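Surface finish and stains: which table tops clean up best?
Chathurika Nanayakkara
Materials in Use, project report (final version)

Why this topic

Our shared work tables get marked a lot. Coffee, marker, glue, whatever. I wanted to know if finish matters more than how fast you wipe. Started in July, so some of the reading came after the tests, sorry about the order.

What I used

Sample boards from Furham, eight of them. Half matte, half gloss, all cut to the same size. Two cleaners, Stelach (spray) and Flunen (the cream one). Plain water as the control. Stains were black coffee, beet juice, dry erase marker and white glue. Cotton cloths, washed once before use so they dont shed.

First plan was to test on real tables. Dropped it, too many old scratches and no way to know what had been spilled on them before. Boards are less realistic but at least they all start clean.
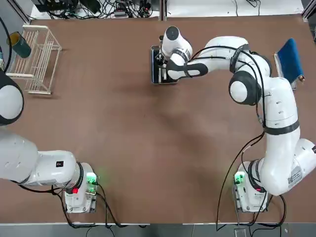
Method

One stain per spot, same dropper each time. Left for 40 minutes, then wiped with a damp cloth, then cleaner if anything was left. Counted wipes until I couldn't see the mark under the desk lamp. Stopped at 8 wipes and wrote "not removed". Repeated everything 3 times. Used the middle score, not the average, as one bad wipe throws the average off.

Glue was a problem. It doesn't wipe, it peels, so I scored that one by how much residue stayed. Not really comparable with the rest. Kept it in its own table in the appendix.

Background, short

Gloss finishes are smoother so there's less for a liquid to sit in. Matte finishes scatter light by having tiny bumps, and the bumps hold pigment. They hide fingerprints better though. Brown and other mid tones also hide dried coffee pretty well, which is a different thing from being clean. Sin, who lent me the lamp, pointed out that a low light from the side shows marks you can't see from overhead. Changed my setup after that and redid the first batch.
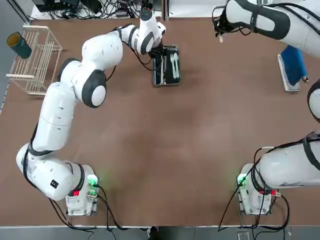 Fig. 1. Brown table top, gray floor behind.

Results

Coffee: came off everything with water. Gloss was quicker, matte needed an extra wipe or two.

Beet juice: big difference. Gloss boards fine with Stelach. Matte boards kept a pink shadow, and Flunen got most of it but left the spot shinier than the rest of the board. So you swap a stain for a shiny patch.

Marker: smeared badly with water on both. Stelach worked on gloss right away. On matte it spread the ink into the texture and I had two spots scored as not removed.

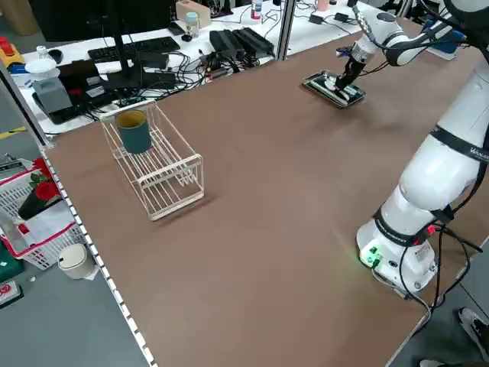
Fig. 2. Table top with a white perforated rail along one side.

Edges. I only thought of these late. Joints and trim collect stuff that the flat part doesn't, and none of my boards had trim. A proper test would need a board with an edge strip and a spill run right up to it. My guess is the edge matters more than the finish after a year of use, but I have no data for that, just a guess.

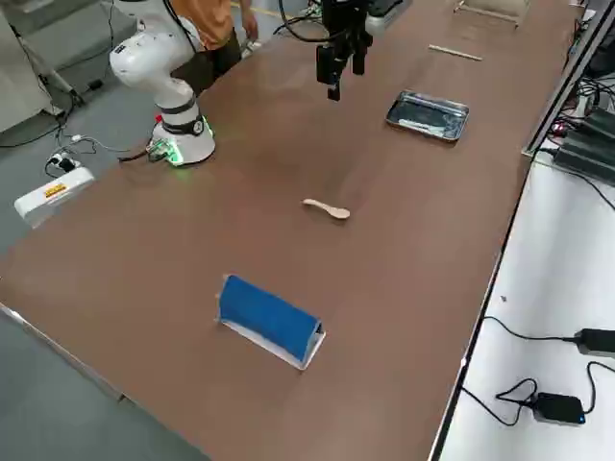
Fig. 3. Long table with a light gray metal edge strip, white desk adjoining.

Problems

Pressure. I tried to wipe the same way each time but my arm got tired and the last batch was probably lighter. A weighted block with the cloth wrapped round it would fix this.
Beet juice came from two different jars.
Only new boards. Worn gloss might act like matte, would be worth sanding a few and running it agian.

What I'd pick

Gloss if there are markers around. Matte if it's mostly coffee and people care about glare. Wipe marker off dry first, then spray. Don't use the cream on matte at all.

Appendix has the score sheets and the glue table. Board 5 has a blank row, I lost that page.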